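MACAPAGAL — The state Public Records Council voted 3-2 to send a complaint against the Macapagal Housing Authority back to a hearing officer, saying the authority had not shown why it held back most of the emails a tenant asked for.

The complaint was filed by Noemí Barrera, a tenant at the Rodico Street apartments. In September she asked the authority for all correspondence between its staff and Atent, the contractor hired to replace kitchens and bathrooms at the complex. She also asked for inspection reports, change orders and any complaints from residents about the work.

The authority identified 226 emails that matched the request. It released 102 of them, many with names and dollar amounts blacked out, and withheld the rest. In a cover letter, it said the withheld messages were either preliminary drafts or contained trade secrets belonging to the contractor.

Barrera told the council she had not asked for anyone's trade secrets. "I asked what was said about the building I live in," she said. "If there is a price for one faucet in there that they want to cover up, cover it up and give me the rest of the page."
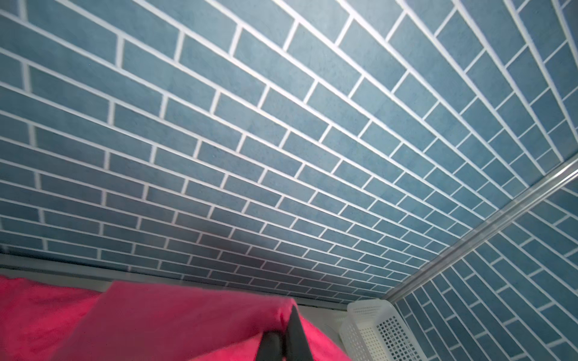
Hearing officer had backed the authority

The hearing officer's report recommended that the complaint be dismissed. It found that the authority had answered within the time the law allows and had made a good-faith search. On the trade secret claim, the report relied on a sworn statement from Atent's office manager, who wrote that the emails described the company's pricing methods and its arrangements with suppliers.

Three council members said that was not enough. They noted that the hearing officer had not read the withheld emails and that the authority had not provided a list showing which exemption applied to which message. Under the council's own rules, a public agency that withholds more than 25 documents is expected to provide such a list when asked. Barrera asked for one twice in writing, according to the report.

The two members who voted to dismiss said the sworn statement was uncontested and that Barrera could have called the office manager as a witness. One of them said a second hearing would put the authority to further expense for records it would probably be allowed to keep anyway.

The council's order directs the authority to hand over unredacted copies of the withheld emails to the hearing officer for private review. They will not be made public during that review. The authority must also prepare an index giving the date, sender, recipient and claimed exemption for each message.

Supplier's role also in dispute

Part of the disagreement is over Vavis, a supply company that provided fixtures and finishing materials for the job. The authority has no contract with Vavis, which was paid by Atent. Barrera argued that emails copied to Vavis could not be treated as confidential, as they had already gone to an outside party.

A lawyer for the authority said sharing information with a subcontractor or supplier does not make it public. He said Vavis had signed a confidentiality agreement with Atent before the work began. The council asked for a copy of that agreement, which was not in the hearing record.

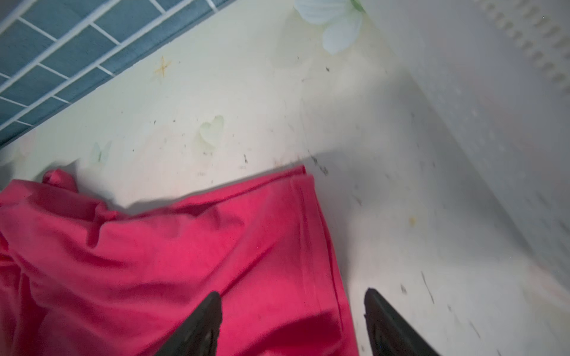

The cost of copying the records was a smaller issue. The authority first estimated that the full request would run to about 2000 pages with attachments and asked Barrera for a deposit. She declined to pay and asked for electronic copies, which the authority then provided at no charge. She told the council that when the files arrived, whole paragraphs had been covered by solid blocks as black as matte paint, with no note in the margin saying which part of the law was being used. The order says any redactions that remain after the review must be marked with the exemption claimed.

The council did not rule on Barrera's request for a civil penalty. The chairman said that question would stay open until the hearing officer files a new report. A penalty can be imposed only if the council finds that records were denied without reasonable grounds.

The authority's director said in a written statement that the agency would comply with the order and that it "continues to believe the records were properly withheld." Atent did not return a call seeking comment. A person who answered the phone at Vavis said the company had not seen the decision.

The index and the withheld emails are due to the hearing officer within 30 days. A date for the second hearing has not been set.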